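Bosard open day, folding demonstration: pre-visit safety check
Area: Montes room. Groups of 6, one every 20 minutes.

1. Walkways clear: OK.
2. Power leads off the visitor route: OK.
3. Stop procedure read to both operators: OK.

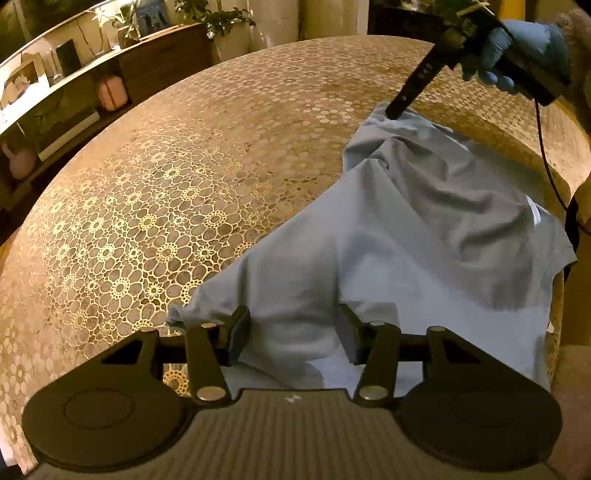 4. Cables: needs work. Stalance asks for a check before each group, and the log shows one missed. The thin black cable from the gloved operator's gripper curves down beside the table, so keep visitors off that side.
5. Visitor line 3 feet back: tape lifting at one end. Replace. 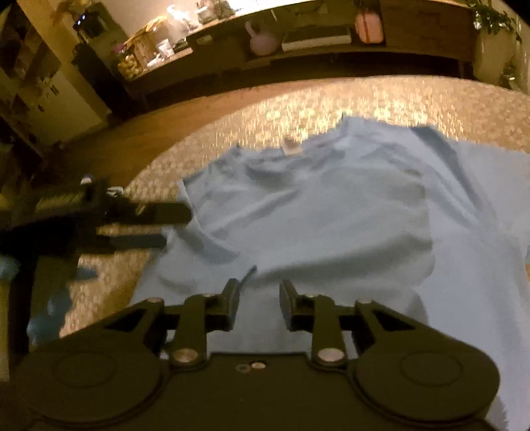 6. Pinch-point notice at the door: missing. Prostlow to print by 7 a.m.
7. First aid kit: OK, seal intact.

Result: pass once items 4, 5 and 6 are closed.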